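**Hand dishwashing** (also *doing the dishes*, *washing up*, or, in households with teenagers, *in a minute*) is the cleaning of plates, glasses, cutlery, and cooking vessels with water, detergent, and a person. It is older than the dishwasher and has outlived several predictions of its end. Most homes that own a machine still do some of it every day, usually the part that nobody wanted to do.

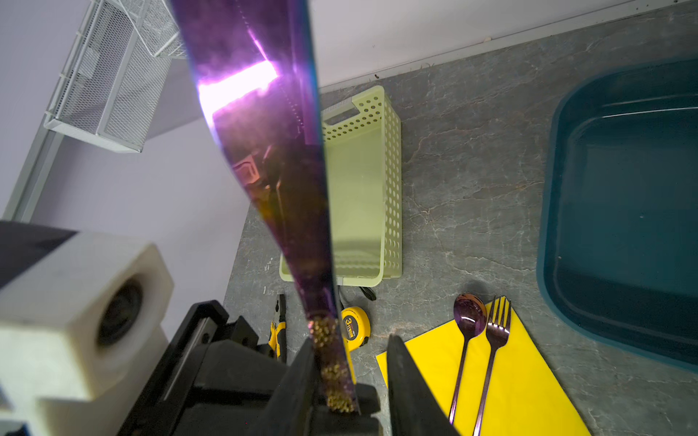
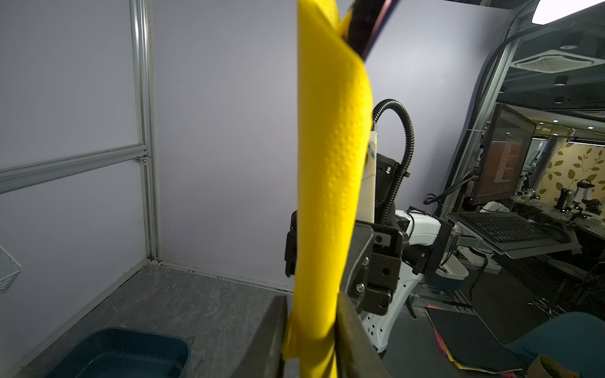
The equipment for hand dishwashing is modest and has changed little in living memory: a basin or sink, hot water, soap, something to scrub with, something to dry with, and a place to put what has been dried. Changes in fashion have mostly been changes in color. The dishcloth, once gray by nature or by neglect, is now as likely to be lemon yellow with a pattern of small raised dots, and a blade can be had in purple and blue with a shine like spilled gasoline. Neither development has made the work shorter. A cloth folded lengthwise into a narrow strip, like the yellow one, is the usual shape for reaching into a tall glass, although the same cloth will be folded four or five other ways before the sink is empty. Its color does have one practical effect, in that a bright cloth shows tomato sauce and a gray one keeps it private.

## Terms

The vocabulary varies by region and by mood. In American use, to "wash up" may mean cleaning one's hands and face, and a British guest who offers to do it after dinner can be pointed toward the bathroom. "Doing the dishes" covers everything in the sink, including items that are plainly not dishes, such as a colander or a garlic press. "Rinsing" is a term of wide and disputed meaning. To some it is the removal of soap after washing. To others it is the entire wash.

"Soaking" refers to the filling of a dirty vessel with water so that food will loosen. It is a sound technique for baked cheese, oatmeal, and burnt rice. It is also the accepted word for leaving a pan until somebody else gives up.

## Order of washing

Most written advice agrees on the order: glasses first, then cutlery, then plates and bowls, then serving dishes, then pots and pans. The reasoning is that the water gets dirtier as it goes along and the cleanest items should have the best of it. The order is taught widely and followed by people who are being watched.

Sharp knives are handled apart from the rest. They are washed one at a time, from the spine toward the edge, and dried at once. The rule against leaving one under the suds appears in nearly every household manual, in some of them twice.

The main rival to the standard order is the so-called Paterson order, named for a boarding house in the town of Pedlow where it was posted above the sink. It begins with the worst pan. Its defenders argue that morale is highest at the start and should be spent while it lasts. Its critics point out that the water must then be changed, and that the washer, having finished the worst pan, tends to feel the evening has been given enough. The Pedlow notice is said to have read, in full, "BIG POT FIRST. THEN THE REST. THEN THE FLOOR." Nothing further is recorded about the floor.

## Methods

### Basin method

The sink or a basin is filled with hot, soapy water, and everything passes through it. A second basin, or the other half of a double sink, holds clean water for rinsing. The method uses a known amount of water and rewards planning. Its weakness is the lone teaspoon, which settles to the bottom and is found when the water is let out, after the cloth has been hung up.

### Running-water method

Each item is washed under an open tap with soap applied directly to the sponge. The method is popular with people who live alone and with people who are only washing one cup. It is thought wasteful by users of the basin method, who will mention it. Turning off the tap while scrubbing answers most of the complaint and is recommended by the people who pay the bill.

### Wash-as-you-go

The cook cleans each utensil during pauses in the cooking. Done well, it leaves only the plates for afterward. Done badly, it leaves the only good spatula in the rack, dripping, at the moment an omelet needs turning. Those who wash as they go are rarely able to keep it to themselves.

## Drying

Two schools exist. Air drying asks for a rack and patience. Towel drying asks for a dry towel, a thing most kitchens possess at the start of the job and not at the end of it.

The argument between the two is old. Supporters of the rack say that a towel spreads whatever it last touched. Supporters of the towel say that a rack left full becomes a cupboard, and they have evidence in many homes, where the same bowl has traveled from rack to table to sink and back for months without seeing a shelf.

Dish racks come in wire, wood, plastic, and bamboo. The Grudisico, a folding wire rack sold by mail order in the Pedlow area, was advertised as having places for 33 items. Owners generally reported 19, the remainder being possible only with saucers. It also folded without being asked. Surviving examples are prized by collectors of dish racks, a small group with a newsletter.

### Towels and cloths

A distinction is drawn between the dishcloth, used wet, and the dish towel, used dry. The distinction is clear in books. In practice, a towel becomes a cloth when it gets wet enough, and a cloth becomes a rag when it has been used on the stove. The change runs in one direction. A rag may be washed, bleached, and ironed, and will still be known to everyone in the house as the one that was used on the stove.

Cotton and linen are the traditional materials. Linen leaves less lint on glass and is often given as a present, after which it is considered too nice to use.

## Detergent

Soap flakes and washing soda were in common use before liquid detergent replaced them. Liquid is simpler to measure, and so it is seldom measured. Labels call for a small squirt. The size of a small squirt is left to the conscience of the user, and foam well beyond what the job needs is widely taken as proof of progress.

Rasska, a regional brand of green dish liquid, printed on its bottle the claim that one bottle would wash 200 meals. The label did not say whose meals. The same company later sold a double-strength version in a bottle half the size for the same price, and advised customers to use the same amount as before, out of habit.

Thinning the last of a bottle with water is practiced in many families and is handed down without instruction. It may be repeated until the contents are water.

## Division of labor

Arrangements for deciding who washes are among the least stable in domestic life. Common ones include the following:

- **Cook's exemption.** The person who cooked does not wash. The arrangement is considered fair until one party is found to be making toast.
- **Alternation.** Members take turns by day. It depends on everyone remembering whose turn it was yesterday, and each remembers clearly and differently.
- **Wash and dry.** A team of 2, one at the sink and one with the towel. The dryer may return an item for a second washing. This right should be used with care.
- **The chart.** A written schedule fixed to the refrigerator. Charts are most accurate in their first week.

In her pamphlet *The Second Sink*, Isla Halliday proposed that whoever complained about a plate should wash it. She tried the rule at home throughout one August and reported a quiet month. She did not report on the plates.

Guests present a special case. A guest must offer to help, the host must refuse, and the guest must offer again. What happens after the second offer varies by region. A guest who is allowed to dry will need to ask where each thing goes, and objects put away by guests may be missing for some time.

## Reputation

Hand dishwashing is often listed among the most disliked chores, and almost as often praised as restful. The two views can be held by one person, depending on the number of dishes. Writers who praise the warm water and the wandering mind tend to describe a few cups and a window over the sink. The literature on roasting pans is thinner.

The sink is also known as a place for talk. Both parties have something to do with their hands and neither has to look at the other, conditions that suit bad news and family history. Parents in Pedlow, according to Halliday, got more out of their children over a rack of wet plates than they ever did at the table, and she thought the purchase of a machine ought to be weighed with that in mind. She bought one anyway, and used it to store baking sheets.

## See also

- Dish rack
- Soaking (disputed)
- Chore chart
- Teaspoon, loss of

*Last revised January 2018. The section on gravy boats has been moved to its own article.*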